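The Counting Room

In Sotumcombe the bus to the voting hall left at 2, and my mother was ready before noon. She had her paper in a plastic folder. The law said people from Lerel could vote this September for the first time, and she wanted to be early.

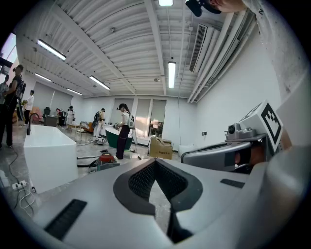 Page last changed: September, 17:50

The clerk at the door looked at the paper a long time. "Your street is not on my list," he said.

"The street is there fifty years," said my mother. "I swept it this morning."

Behind us people stopped talking. The clerk turned his pages again, slowly, like a man who hopes that the page will help him.

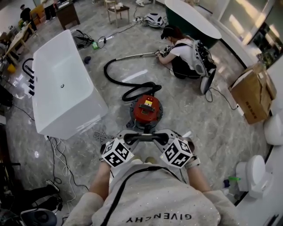
Photo: Hernora Stories

I wanted to shout. My mother put her hand on my sleeve. She took out the letter from the court at Sosa and read it aloud, all of it, also the number of the case, 555. Her accent was heavy and she did not hurry.

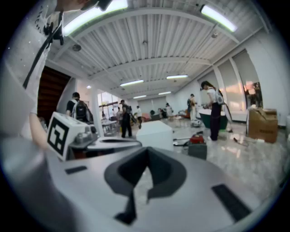 When she finished, she folded the letter on the same lines and asked for a pen. The clerk gave her his own. She wrote the name of our street at the bottom of his list, in big letters, and then she went to stand in the line with the others.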